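Search this site Go

Speaker notes — Nendside packing room, November 19, 2019

Slide 4. Start with the job before the arm came in. Five people per shift, cartons into trays by hand. Say the throughput figure once: 3000 a day, unchanged since May.

Slide 5. What moved. Picking went to the arm; checking and restocking stayed with staff. Small loose pieces are still the slow case — Iltar grips them, but the approach takes longer than for a carton.

Slide 6. Pay grades. Pause for questions. 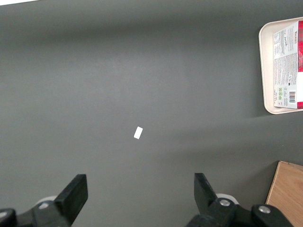
The grade review covers anyone who clears a stop or resets the gripper, on days or nights. Leave the Fokis contract for the afternoon.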